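Measuring dry food with a steel mug instead of a scoop?

Posted in Pets / Feeding and Storage
1,757 views

tasholm
So we've lost yet another plastic scoop (I think it went out with an empty food bag) and I've gone over to a plain stainless steel mug from the kitchen. I love it — it's got a handle, it doesn't crack, and I can fill it the night before and leave it on the table by the tray. My trouble is that I fill it nearly to the top and have no idea what that comes to in real cups. The dog is getting a bit round! Do I need to buy a proper measure, or can I make the mug work?

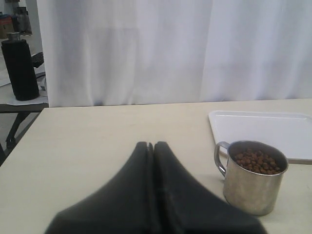 3 replies

renen_pets
You can make it work, I did this for years. Get a kitchen scale and do it once:

Set the empty mug on the scale and zero it.
Fill it the way you normally would, heap and all, and write down the weight.
Look up the daily amount in grams on your food bag and split it by the number of meals.
Pour some back until the mug matches, then see where the kibble comes to on the inside.

Mine was way over. A heaped mug and a level mug are not the same dinner, especially with small round pieces that pile up. I'd also pour over the tray so the runaways stay off the floor. And if you have a tall plastic container, weigh out one meal into it and put a strip of tape at that height. With a see-through one you can check the level from the side — you can't do that with steel.

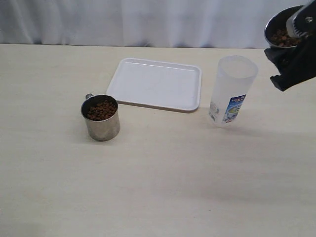 Filled mug, tray and a frosted container for the tape mark

Do the weighing again whenever you switch foods. When we moved to a smaller kibble the same line came out heavier, and it took me until September to notice.

grusdale
I just use the mug. Level it off with your hand and give a little less if he's getting chubby. Wash it now and then, because the fat from the food builds up on the inside and starts to smell. 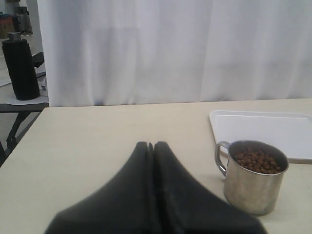 Serrano wants to know if leaving it out overnight makes the food go stale. One night never bothered my two, but I wouldn't fill it for the whole week. Keep the rest in the bag with the top rolled down and clipped.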